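Dorkside Workroom, Melbridge
Minutes of the September members' meeting
Monday, 6:30 p.m., back room

Present: Yulan Deng (chair), Algirdas Kalniņš, Kaja Vaher, Ieva Liepiņa
Apologies: Reet Adomaitis (sent notes on items 2 and 5)
Minutes: Kaja Vaher

1. Minutes of the last meeting
Agreed with one change. Under "Shelving," the name of the shop should read Juška, and the shelf brackets are still on order there. Algirdas will call them again.

2. Storage bins
Yulan reported on the blue bins. Members have been using them for whatever is closest to hand, and two people have now asked where the sandpaper lives. Reet's notes asked for one kind of thing per bin and a label on the front of each. Ieva said labels on the outside fall off because people grab the bins by the walls. She would like to try a card lying flat on the floor of the bin, which can be read from above when the bin is low on stock. Algirdas pointed out that the plastic lets light through, so a card taped inside one wall might be readable from both sides.
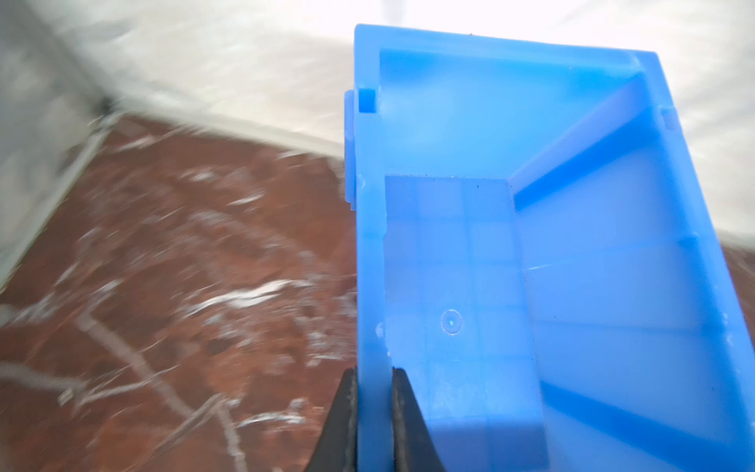 Yulan asked that we settle on one method before buying anything. It was agreed to try Ieva's card in half the bins and Algirdas's taped card in the rest until the next meeting. Bins are to be wiped out before they are refilled. Stacking bins with the tabs all facing the same way was suggested and left to whoever is stacking.

Action: Ieva to write the cards. Kaja to find the good tape.

3. Inventory
Kaja has finished the first pass through the cupboards. The list stands at 238 items, which includes the garden things but leaves out screws, nails and other fastenings. 67 items have no owner written down. Most of these are hand tools that came with the room.

There was discussion of what to do with the unclaimed ones. Algirdas would keep everything. Yulan would keep what we use and offer the rest to members at the October meeting, then to the Lovent swap table. Agreed to follow Yulan's plan, with the list going on the door first so that people have time to look.

Action: Kaja to post the list by the end of the week.

4. Hand tools

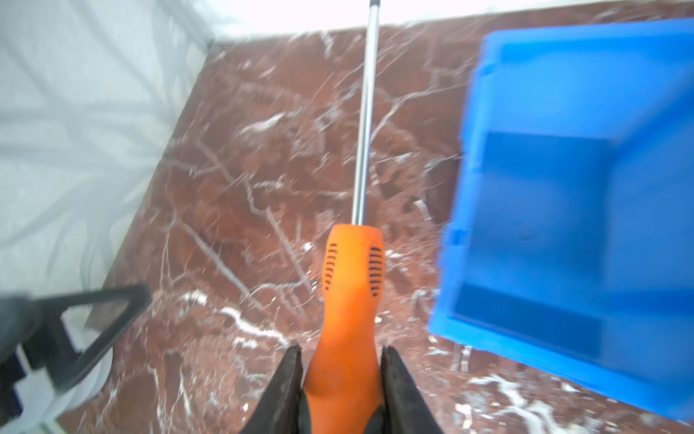
Tools are still being left out after evening sessions. Ieva said she put away the same pliers three times in one week and would prefer not to do it a fourth. The rule stays as it was: if you take it out, you put it back, including when somebody else wants to use it next. Yulan asked for the screwdrivers to be kept together in one drawer instead of spread over three. The one with the bright orange handle and the black grip slots is easy to spot on the marble, and Algirdas would like the others marked with orange tape near the top of the handle for the same reason. No objections. Tools should be set down on the marble gently, and a mat should go under anything heavy.

Action: Algirdas to tape the handles and clear the second drawer.

5. Garden and play items
Reet's notes asked that children's items be kept apart from adult tools. All present agreed. The toy shovel and similar things will have their own bin on the lowest shelf. Work gloves are to be kept in pairs, clipped together. Single gloves go in the basket for one month and are then thrown out. Ieva asked who decides when the month is up. Kaja will date them. 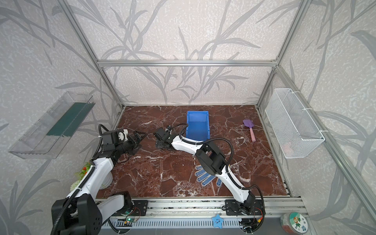

Blue bin, toy shovel and work glove on the marble table.

6. Money
Balance is $623. Nothing large is due before winter. Yulan proposed holding off on new bins until the labels have been tried. Agreed. Kaja may spend up to $20 on tape, clips and cards and should hand in the receipts.

7. Other business
The back door sticks. Algirdas will plane the bottom edge if it dries out, and otherwise will leave it until spring.

Ieva asked for the meeting to start at 6:00 next time. Agreed.

Meeting closed at 7:40 p.m.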